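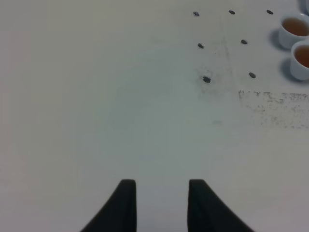

Most failed grasps are decided before the arm starts to move, Thirumalai Bhat told me in the first minute of our talk, and after one afternoon in the lab in Burville I began to understand his point. He had three terminal windows open and a notebook with many crossed lines. I had prepared questions on motors and hardware. We used almost none of them.

Bhat writes the planning part of Ditach, a software package for picking small things from a flat surface. The perception part is written by Ánh Ung, who sat at the next desk and joined the conversation when she did not agree, and this happened often.

The task of this season is small dark objects on a white table, near to cups with drink inside. I asked why they had chosen it.

"Because it is unpleasant for every module," said Bhat. "The object is a few pixels in the wrist view when the hand is still high. The cup is easy to see but you must not touch it. So the planner wants to go near, and also it wants to stay away."

Ung explained her side. The detector gives a list of candidates, each with a score. In the older version everything above a fixed score went directly to the planner, and a stain or a shadow could go with it. "A dark mark on a table has a color, and maybe it has a nice oval shape too," she said. "From far, I cannot promise you it is an object. So I should not pretend."

Now the detector is allowed to say that it does not know. The planner then asks for a second view from a lower position, and the two results are compared. If the candidate has height, it stays in the list. If it is flat, it goes out. The second view costs 400 milliseconds for each candidate. Bhat was against it for a long time.

"I was counting only the time of a good cycle," he said. "Ánh made me count the bad ones also. When the fingers close on a stain, you lose the closing, the lift, the check, the return. After this calculation I was quiet."

"He was quiet for one day," said Ung.

I wanted to know how the cups are treated. Each cup becomes an upright cylinder in the planner's map, and around it there is a margin of 16 millimeters. A cup which is only partly inside the view is a harder case. The first code fitted a circle to the visible piece of the rim and trusted it, but with a short arc the fitted center can be quite wrong. The present code keeps all the circles that agree with the arc and blocks the space of all of them. This makes the forbidden area larger than necessary until the hand has moved and the camera has a better look.

Bhat does not like to lose this space. He showed me a plot where the allowed approach directions for one target went down from 85 to eight, only because of one cup at the side of the view. "Eight is enough," he said after a moment. "But if they put one more cup, I have maybe zero, and then the program must be clever about the order."

The order is his own subject, and here he spoke faster. Ditach does not take the nearest object first. It prefers the object for which the hand has the most freedom, and it leaves the ones beside the cups for later, when the map is more complete. For this he uses a small search library called Grelard, which he describes as old and very well behaved.

There is also a replay tool, Gu, written by Ung during one rainy Sunday. It plays a recorded run again and shows, for every decision, which rule won and by how much. Both of them said that they open it more than any other program. Before Gu, a discussion on a missed grasp could take the full morning. "I said it is planning, he said it is perception," Ung told me. "Now we look, and usually it is the calibration file."

I asked what is still missing. Bhat wants the fingers to be modeled with their real outline, because at present they are two boxes, and the boxes are bigger than the fingers. Ung wants the liquid. Her map knows the cup as a solid thing, and it has no idea that a soft push can also be an accident. She would like to have a cost for speed near any open container, and she has written a first version which Bhat has not yet merged.

"I will read it this week," he said.

Ung wrote this down in her notebook, with the hour.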